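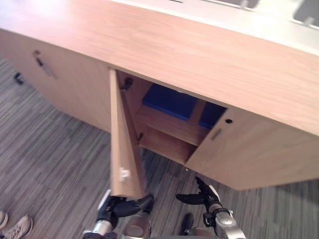
Lost Property at Hallgate: Where It Goes and Why It Stays There

Wednesday, June 6, 2018
By Tobiloba Ogbonna and Chiamaka Effiong

Print this page | E-mail this page

Introduction

Hallgate School has 720 students. In the last school year the front office logged 1,253 lost items. We wanted to know what was being lost, how much of it was claimed, and what would make more students come and get their things. Our project was done for the spring research unit with Mr. Ajayi.

We picked this subject after Chiamaka lost a calculator in October and got it back in March. It had been in the office the whole time with her name on it.

How items are handled now

A teacher or student who finds something brings it to the front office. The office writes it in a log with the date, the room where it was found and a short description. Small items such as keys, phones and jewelry are locked up. Clothing and bags go on a rack in the hall behind the gym. At the end of each term, clothing that has not been claimed goes to the Fistilmont thrift store. Locked items are kept for a year.

Method

We used the office log from the last full school year. The log is on paper, so we typed it into a spreadsheet during study hall. This took longer than we had planned. Some lines could not be read and we marked those "unknown" instead of guessing.

We sorted the items into clothing, water bottles and lunch containers, school supplies, electronics, and other. Then we checked which lines had a signature in the "claimed" column.

We also gave a short survey to 4 homerooms, one in each grade. It asked if the student had lost anything this year, if they had looked for it, and if they knew where to look.

Results

Clothing was the biggest group, and most of it was sweatshirts and jackets. Water bottles and lunch containers came second. They were also the least likely to be claimed. Several students wrote on the survey that they would not want a lunch container back after a week.

Electronics were claimed most often, usually within two days. Phones were nearly always claimed the same day.

Items with a name on them were claimed more often than items without one, but the difference was smaller than we expected. When we asked the office about this, they told us they call a student down for a phone or a wallet. They do not have time to do it for a sweatshirt.

In the survey, most ninth graders did not know about the rack behind the gym. Seniors knew about it, but many said they never went to that end of the building. A few students in every grade thought that all lost items went to the Darside bus garage. Only things left on the buses go there.

Problems with our data

The log does not show items that students picked up without signing. The office thinks this happens a lot with clothing, so our claimed numbers for clothing are probably too low. Two weeks in the winter have no entries at all. We also did not survey any teachers.

Recommendations

Move the clothing rack to the main hall near the cafeteria for the last week of each term.

E-mail a list of named items to homeroom teachers every Friday. We tried this once with the office's permission, and 4 students came in for their things that afternoon.

Add the location of the rack and the bus garage phone number to the ninth grade orientation packet. The packet is printed in July, so the change would need to be sent in before then.

Keep the log in a spreadsheet. We have given the office a copy of ours with the headings already set up.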